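Search this site Go

4.2 Wall wiping and the problem of the missing target

Of the chores considered in this study, cleaning a tiled wall looked at first to be the easiest. It needs no grasp of a loose object and no pouring. A person does it without thinking much about it. In the trials it gave lower completion rates than either drawer closing or cup placement, and the reasons bear on the wider question of whether a machine of this class can yet be left to do housework.

The task was specified as follows. The arm starts from a random pose within reach of the wall, takes a cloth pad from a holder, brings it to the tiles and covers a marked region in overlapping strokes. The run is scored complete when 90 per cent of the region has been touched at or above the minimum contact force. Training used the Tromard kitchen set, with wall textures drawn at random from the Zolthorpe material library. Evaluation consisted of 600 simulated runs, with no texture shared between training and evaluation.

Of these, 373 were complete. Failures fell into 2 groups. In the larger group the controller lost its estimate of where the wall was and either stopped short of the surface or pressed into it until the force limit ended the run. In the smaller group contact was good but coverage was uneven, most often along the outer edge of the region, where the planner turned the stroke too early.

The first kind of failure was strongly tied to texture. On plain painted walls it was rare. On small mosaic it was common, and more so when the wrist view held few fixed features other than the tiles themselves. A repeated grid gives many near-identical matches between one view and the next, and the depth estimate can slip by a whole tile width without any rise in the matching error. The Yalçınkaya filter, which rejects matches that disagree with joint readings, reduced the slip but did not remove it. Irregular colouring helped less than we had expected.

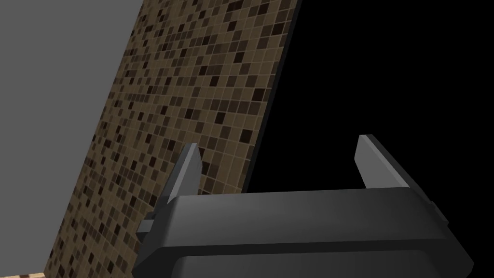
Domestic Manipulation Group, Department of Mechanical Engineering

Figure 7. Simulated wrist view with the gripper open in front of a mosaic wall. Tiles in mixed tan, brown and near-black with pale grout lines; dark strip along the right edge of the panel.

The view in Figure 7 is of the difficult kind. The grey plane to the left carries no texture and the region beyond the dark strip is black, so neither offers anything to match. The housing also hides the lower edges of the wall and of the plane. What remains is the grid and its slanting side boundaries. A version of the controller that tracked such boundaries explicitly - the Vollov variant in Table 3 - recovered from slip more often, at the cost of a slower approach.

We draw a limited conclusion. Wiping a wall is within reach where the surface is plain or its edges are in view, and it is not yet dependable on fine mosaic. No claim is made about real grout, soap film or splashes, none of which the simulator models. Tests on a physical wall are planned for March.

Contact the group | Copyright and terms | Back to top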